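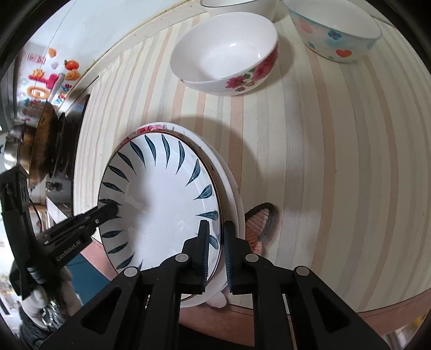
**milero_kt:** Codside Records is closing at the end of September. Sign went up in the window this morning. Everything is 13 percent off, more later. Anyone been in yet?

**dundside202:** Went at lunch. Jazz wall is half gone already. The soundtrack bins are still full.

**Barreto_B:** 13 percent is not a closing sale. He marked the used stuff up last spring, so you're paying the old price.

**milero_kt:** Some of it, sure. I got 5 LPs for $98 and two of those I've never seen anywhere else in town.

**Barreto_B:** You could get them online for less.

**dundside202:** Plus shipping, and half of mine show up warped. I'd take the store.

---

## Same thread, after the owner replied

**alaric_iwasaki:** Owner here. A few answers:

- Prices on used records did go up last year — so did the rent.
- Gift cards are good until the last day. No cash back on them.
- Discounts will go up to 50 percent in the final week, on whatever is left.
- The shelving and the counter dishes are for sale too. Ask at the register.
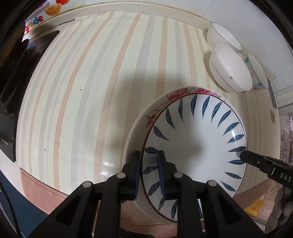
- Special orders are closed. If you have one waiting, please pick it up.

**Barreto_B:** Fair enough about the rent. I still think you should have started at 25.

**dundside202:** Are the listening stations going? I'd take one.

**alaric_iwasaki:** One is spoken for. Come by after 4 and look at the other.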